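The Second Season at Trurgate
How a regional football club rebuilt its defense, its gate and its place in the town

Prurkedton has had a professional football ground for longer than it has had a railroad station, and for most of that period the two were spoken of with equal resignation. Trurgate, the stadium on the east side of the river, holds 1,615 spectators when every seat is sold. Two seasons ago that figure was a matter of record only. The club had finished last in its division, the head coach had departed before the final match, and the average attendance had fallen to 430.

The appointment of Mingxuan Han as head coach was announced without ceremony in August of the following season. Han had spent the previous six years coaching youth sides and had never managed a senior squad. The board's reasoning, as set out in its statement to members, was that the club could not afford an experienced coach and a training program at the same time, and that it preferred the program.

The decision was poorly received. Members wrote to the local paper, and one supporters' group asked for its subscriptions to be returned. Han declined to answer the criticism in public and held his first training session the following morning.

A defense built from the back

The change on the field began with the goalkeeper. Falcão, as the squad and the crowd know him, had been the reserve at two clubs before arriving in Prurkedton and was signed as cover. Within a month he was first choice. He is not tall for the position, and he stays close to his line on corners, leaving the first ball to his center backs. Opponents have tested the arrangement often. The club conceded fewer goals from set pieces last season than any other side in the division.

In front of him, Han moved from a back four to a back three with wide players who were expected to run the full length of the field. The early results were uneven. The side lost at home to Bavura in a match it had controlled until the final minutes, and the return fixture ended without a goal. Han kept the formation for both.

"We had to find out which mistakes belonged to the system and which belonged to the day," he said. "You cannot learn that if you change everything after a defeat."

The second meeting with Bavura is still discussed in the town. It was played in heavy rain, the visitors had 2 shots on target, and the point gained was the first that Prurkedton had taken there in a league match under any of its last several coaches.

Conditioning and recovery

Much of the work that supports this style of play is the responsibility of Honeylyn Lumbao, the club's head of conditioning. The wide players cover more ground than anyone else in the squad, and their training loads are now set individually. A player who has completed a full match does not join the main group the next day. He walks, stretches and reports to the medical room, and his return to running is decided there.

Lumbao has also altered the way the squad eats on the road. Away trips in this division can be long, and the club travels by bus. Meals were formerly taken wherever the driver chose to stop. They are now ordered ahead, and food is handed out on board at fixed times, with a lighter portion before kickoff and a larger one afterward.
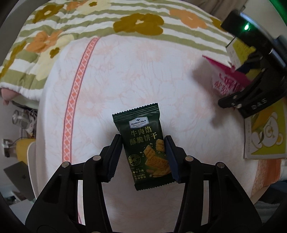

A small packet of Member's Mark crackers.

"Players will always bring something of their own," Lumbao said. "I ask only that they eat it after the match and that they have eaten a proper meal first."

Returning to Trurgate

Attendance has recovered more slowly than results. The east stand has reopened, and the club has kept the price of a junior ticket unchanged. Season memberships for the new campaign went on sale on October 1, 2021, later than usual, after repairs to the turnstiles on the river side.

Han's contract runs to the end of next season. Discussions on an extension have begun, and both parties have described them as cordial. Falcão has already signed for a further year. The club's next home match is against Bavura, and the river-side turnstiles will be open for it.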